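Shanti Rathore has packed orders at the Kalside warehouse for 4 years, and she has strong views on bins.

"People think packing starts at the bench," she says. "It starts with what the item was sitting in before it got to you. If the bin's a mess, everything after it is slow."

We met on a Thursday, just after the morning break, at a table near the returns area. Rathore looks after mixed stock, meaning the small goods that don't fill a carton of their own: stationery, craft supplies, kitchen bits, hair clips, party goods. The warehouse carries 2,000 lines of it, most in packaging that was designed to hang on a hook in a shop.

She says that packaging is the main trouble. A box has six flat sides and you can label any of them. A clear bag has a front, a back and a lot of shine, and the barcode ends up in a fold.

"You get a plastic packet with something shiny in it and the lights are right over your head. You tilt it one way, then the other. You learn to put your thumb on the crease and pull it flat before you scan."

The grey bins are older than her time there. They came with the building when Rakar moved out, and the floors of them have been scraped by everything from tins to tent pegs. Rathore likes them anyway. The sides slope, so things slide to the middle, and the colour is dull enough that most goods show up against it.

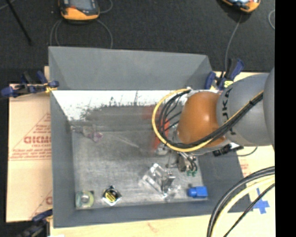 Red is the easiest to find, she says, and anything clear or pale is the hardest. She has asked for the see-through items to be kept together on one shelf, so that whoever is picking knows to slow down. So far that has been done in two of the aisles.

Yogesh Awasthi, who runs the shift, agrees with her about the shelf but not about how full a bin should be. He would fill them to the halfway line. Rathore wants one layer and no more.

"Yogesh looks at how many bins we've got," she says. "I look at what's on the bottom. If there's a thin little thing under a big packet, it stays there until stocktake."

Awasthi, when I put this to him later, said they had tried her way through November and that it used up a lot of bins. "She's right that fewer things got missed," he said. "I still have to find somewhere to put the bins."

The labels are another sore point. Kalside changed to Thygesen labels last year, and Rathore finds the glue too strong for thin plastic. If one goes on crooked it can't be lifted without tearing the bag, and a torn bag has to be repacked or marked down. She keeps a roll of the old ones in her drawer for the worst cases.

I asked what she would tell somebody starting this week. She thought about it for a while.

"Empty the bin properly. Tip it, look in the corners, run your hand along the back. We had a customer waiting on a set of drawer knobs from Zistard and the last one was in a bin that had been signed off as empty. It was the same grey as the bin."

She also tells new people to leave the long thin items until last, and to lay them along the side of the carton where they won't bend. Paint brushes, skewers and knitting needles all go in this way. Packets go flat on top of whatever is heavy, with the opening facing up.

Rathore trained as a bookkeeper and still does the accounts for her brother's shop on weekends. She has been offered an office job at Kalside and turned it down.

"I'd be sitting down all day looking at numbers for things I'd never see," she says. "I like to know what went in the box."

Her break was over by then. There was a trolley waiting beside her bench, and she went back to it.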